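Bed Linen and Room Laundry: Frequently Asked Questions

Orellana House, Astedport
Applies to all standard and long-stay rooms. Last revised December 2025.

What does the room linen set consist of?

Each single room is issued one white fitted sheet, one flat sheet, one pillow with case, and one duvet with cover. Long-stay rooms receive a second fitted sheet and pillowcase at check-in. Towels are issued separately and are covered on the Towels and Bathroom page.

How often is linen changed?

Every seven nights in long-stay rooms and between guests in standard rooms. An extra change can be requested at the front desk before 10 a.m. for the same day. Requests made later are carried over to the next morning.

Can I use my own sheets?

Yes. Strip the house set, fold it, and leave it on the shelf outside the linen room on your floor. The mattress protector stays on the bed. The mattresses are deeper than most household ones, and a fitted sheet with shallow pockets will pull off at the corners. Check the pocket depth on the packaging before you buy.

How do I put the fitted sheet on so that it stays on?

Start at the head of the bed, at the corner nearest the wall. Seat the elastic fully under the mattress, then go to the diagonally opposite corner and do the same. The remaining two corners will then go on with even tension. If the last corner will not reach, the sheet is usually turned ninety degrees. Take it off and rotate it. Do not force the elastic, as the corner seams are the first part to fail.

The duvet and pillow can go back on once all four corners are seated. Creases across the middle of the sheet are normal and do not mean that it is the wrong size.

What are the small tags on the side of some beds?

They are linen tags. Each carries a stock reference used when sheets are sorted and returned to the floor they came from. Some are written by hand and some are printed. Please leave them attached. A tag that hangs down over the side of the bed can be tucked under the mattress if it bothers you, but it must be pulled free again before the sheet goes down the chute.

A tag has come off. What should I do?

Put it in the envelope on the linen room door and write your room number on the envelope. Do not pin or staple it back on. Staples damage the dryer drums and catch on other items in the load.

Where should I sort my clothes?

On the bed, after the duvet has been taken off. A plain white sheet shows up dark lint and loose threads, and the mattress is a better working height than the floor. Keep the pile to one side of the bed so that there is space next to it for the sorted items. Sort before you bring the load downstairs. The counter in the laundry room is needed for folding.

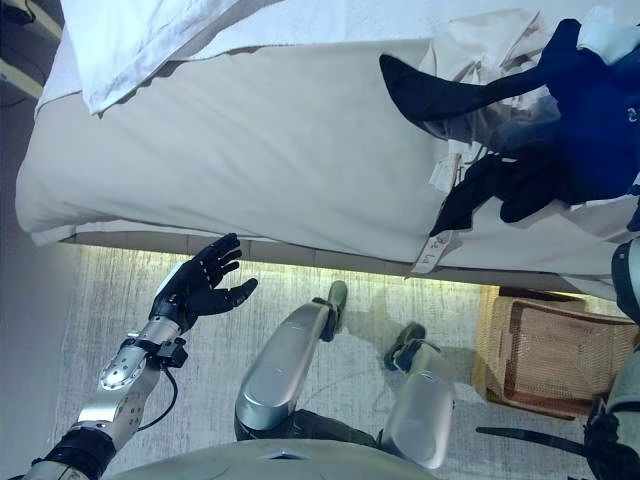
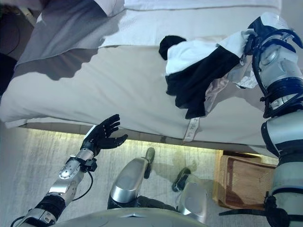 Housekeeping and Linen Services, Orellana House

How should I sort a pile of mixed dark and white items?

Separate the pieces one at a time. Lift each item clear of the pile before deciding where it goes. Dark and light fabrics bunched together are easy to misjudge, and small items such as socks are often caught in the folds of larger ones.

Make two groups: dark colors, and whites with very light grays. A garment with both dark and white sections goes with the darks for its first few washes and is washed cold. After that, it can go in either load, provided a damp white cloth pressed against the dark section comes away clean.

Navy and black can share a load. New navy items sometimes release dye for longer than black ones, so test them the same way.

Do linings and prints need different treatment?

Turn printed garments inside out before washing and drying. For lined garments, follow the care label for the lining if it differs from the label for the outer fabric. Pale linings inside dark garments may pick up color in a warm wash. Use the cold setting and remove the garment promptly when the cycle ends.

Can damp clothes be left on the bed?

No. The mattress protectors resist liquid from above but hold moisture against the sheet, and the sheet will mark. Use the drying rack in the closet. Replacement racks are available from the front desk at no charge.

Can worn clothes go on a freshly made bed?

That is up to you. The linen change schedule stays the same either way. If dye or dirt transfers to the sheet, report it using the form below so that the sheet can be treated before it is washed with others.

Which machines do guests use?

The two Sisis washers and two dryers on the lower level. The larger machines behind the half door are for house linen only. Guest washers take payment by room card. One wash costs 2 credits and one dry costs the same. Cards can be topped up at the front desk.

Which detergent is supplied?

Flendura, unscented liquid, from the wall dispenser. One press is enough for a normal load. Two presses will leave residue in dark fabrics, seen as pale streaks along the seams. If this happens, run a rinse cycle with no detergent. You may use your own product, but not powder, which blocks the drawer on these machines.

What temperature should I use?

Cold for darks and mixed-color garments. Warm for whites and light grays. House linen is washed hot, and guests should not attempt to wash it themselves. The guest washers do not reach the required setting.

How long can a load stay in the machine?

Twenty minutes past the end of the cycle. After that, another guest may move it to one of the baskets on the counter. Baskets are cleared every evening, and the contents are held at the front desk for two weeks.

How large a load is allowed?

Fill the drum loosely to the line marked on the inside of the door. In most cases, one person's clothes for a week will make one dark load and one light load. Duvets are too large for the guest washers. Ask for a replacement instead.

Something of mine was sent down with the sheets. Can I get it back?

Usually. Every sheet is shaken out before washing, and anything found is logged with the reference on the linen tag, which is another reason to leave tags in place. Report the loss on the day of the linen change if possible. Give a short description of the item, its color, and your room number. Dark garments are found more often than white ones, which are easily carried through in a bundle of sheets.

What am I charged for damaged linen?

Ordinary wear is not charged. Thin patches, loose elastic, and pulled threads should be reported so that the sheet can be withdrawn. Burns, cuts, and permanent dye stains are charged at replacement cost, up to a limit of 70 credits per stay. The current list of costs is posted in the linen room on each floor.

What fabric are the house sheets?

Cotton and polyester mix, white, without a pattern. House stock stands at 820 sheets, of which 400 are fitted. Guests with a sensitivity to synthetic fibers may request all-cotton sheets when booking. These are held in smaller numbers and cannot be guaranteed for arrivals on the same day.

Who do I contact?

Room linen, tags, and missing items: Shiuli Begum, linen room, extension 2.
Washers, dryers, and room card faults: Ignacio Toledo, building services, through the front desk.
Report forms are kept beside the elevator on every floor. Completed forms are collected each morning.

Related pages
Towels and Bathroom
Long-Stay Room Inventory
Check-Out Procedure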